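How to Write House Rules for Recording Hand Demonstrations

If you teach robots by having people do the task first, with a sensing rig on the wrist and a marked object in the hand, you already know how much fun the first week is. Everyone wants a turn! Then you sit down to train on what you collected and find that half the sessions can't be compared with the other half. The marker size changed, or a clock was off, or somebody swapped the tray and wrote it down on a sticky note that went home in a pocket.

I've now helped set up three of these benches, and I love the work. I also think a small lab can write a decent set of rules in one afternoon. What follows is the order I'd do it in, with the wording we use at Fisside where it might save you some typing. It's written for bench-sized work: one person, one tabletop, objects you can pick up with one hand.

Before you start

Get the people who record and the people who train in the same room. You need both. At Fisside the first draft was written entirely by the training side, and it asked the wearer to press a key between grasps while the wearer's only free hand was steadying the tray. Jeanie Munro, who had done most of our early recordings, crossed out a third of it in red pen. The version we use today is mostly hers.

You'll also want:

A copy of whatever formal safety standards apply to your robot. The rules here cover recording by people. The moment an arm moves near anyone, you're under a different set of documents, and a house sheet is no substitute for them.

A few hours of old recordings, good and bad.

A printer. Paper rules on the wall get read.

Step 1. Decide what a take is

Everything hangs on this, so do it first. A take should have a clear start, a clear end and one goal. Ours reads:

"A take begins with the hand outside the tray and the object at rest. It ends with the hand outside the tray and the object at rest. Anything that happens between is kept."

That last sentence matters a great deal. Drops stay in. Second tries stay in. If the wearer bumps the wall of the tray, that stays in too, and gets a note. We used to let people bin a take they didn't like, and the result was a collection where no one ever fumbled, which taught the robot nothing at all about recovering from a fumble. Magnus Innes went back through an old batch of 1243 takes and found 249 marked "deleted, messy" in the log. I still wince about those.

The only takes you throw out are ones where a sensor stopped reporting, or where a person asks for theirs to be removed. Write both reasons into the rules and allow no others.

Step 2. Fix the markers

Square black-and-white markers are wonderful. They're cheap, they're easy to print, and a plain camera can find them and work out which way a cube is tilted. They're also very easy to spoil. Our marker rules:

Print every marker for a project from the same file, at 100 percent scale, on matte stock. Measure the black square with calipers after printing and write the number on the object sheet. Don't trust the printer dialog.

Leave a white margin on all sides. A marker trimmed tight to its black border is much harder to detect.

Use a different marker on every face, and keep a map of which one goes where. If a face gets scuffed, replace the whole set and give the object a new version letter.

Never reuse a marker number on a second object, even if the first is retired. (We did it once. Two weeks of work!)

Think about fingers as well. A person holding a small cube will cover part of it, so you want enough faces marked that at least one stays in view of the camera through the whole grasp. Try your five most common grips before you glue anything down.

Step 3. Set up the work surface

Pick a surface and stick with it. A plain light tabletop with a dark tray gives strong contrast, and low walls let the hand come in from the side. Ask for these four things in writing:

Even light from above, with window blinds down.

The tray position marked on the table at two corners, so it can be put back after cleaning.

A clear zone around the tray. Ours is 39 centimeters. Drinks, tools and jars go outside it, every time.

The camera mount locked, with a check shot at the start of every session and another at the end. If the two don't match, flag the whole session.

Shiny things need a rule of their own. Clear plastic is a great test object and a miserable one to track, as it picks up reflections from every lamp in the room. Don't ban it. Log it as transparent, so the training side can sort it out later.

Step 4. Dress the wearer

This is the part most labs skip, and it pays off right away. The glove, the sleeve and the route of the cable all change what the camera sees and how the hand moves. Agree on one outfit per project. We chose a black glove and a black long sleeve.

For the rig itself:

Strap it so the wearer can make a full fist and spread all five fingers with no pinching. Ask them out loud. People will put up with a sore wrist to be polite.

Leave slack in the cable between the wrist and the forearm. Have the wearer bend the wrist as far as it goes both ways before recording, and look for any pull on the connector.

Fix forearm boards to the sleeve, never to skin.

Take a break every 20 minutes. Rig off, glove off, hand shaken out.

Calum McIver added the line I'm fondest of: "The wearer can stop at any time, for any reason, and the session still counts." It changed the mood in the room. People got braver about saying when something hurt, and we caught a bad strap edge that way. 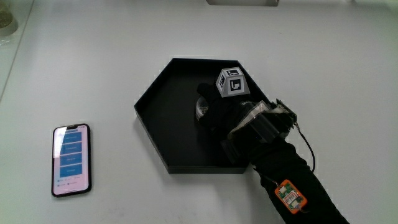

Marked cube in hand over the black tray, with the wrist rig wired to the sleeve board.

Step 5. Start and stop the same way each time

Choose one way to start a recording and write it down word for word. Phone, foot pedal, a second person at a keyboard – all fine, as long as it's the same for the whole project. If you use a phone with on-screen buttons, lay it well away from the tray, on the side of the free hand. Turn off notifications. Set the screen so it won't lock in the middle of a session.

Then sync your clocks. Loan Lục, who looks after our files, asks for three slow taps on the table at the start of every session. The taps show up in the video and in the motion data, and you can line the two up by eye. It takes five seconds, and it rescued a whole month of recordings this past December when one board's clock began to drift.

Step 6. Write the log line

Keep it to one line per take, filled in right after the take. Ours has the wearer code, the object and its version letter, the tray, the task, and a free note. Use codes for people, and keep the list that matches codes to names somewhere separate with a short list of who may open it.

The free note is gold. "Cube slipped, caught it with thumb." "Sleeve rode up." Tell wearers you'd like more of these, and that spelling doesn't matter. We read them aloud on project days and they've started more good ideas than any chart I've made.

Step 7. Test the rules on a stranger

Hand the sheet to someone who has never recorded and say nothing. Watch where they stop. Every time they look up at you, that's a line to fix. Magnus MacBrayne from the Hirnbridge group was our stranger, and he got stuck on "neutral hand." We all thought that was obvious! He held his palm up, as though waiting for change. The sheet now says "palm down, fingers loosely curved, resting on the mark."

Do it again with a second stranger once you've made the fixes.

Changing the rules later

You will want to. Go ahead, but only between projects, or else at a clean break with a new version number on the sheet. Put the version number in the log line too. Old takes keep their old version forever, and please don't go back and tidy them.

Our present sheet is the February 2019 version. It fits on two sides of paper, and the Swanson bench runs on the same text with a different tray size. If yours runs to four sides, look for rules that exist only on account of one bad day, and see whether the people wearing the rig still want them.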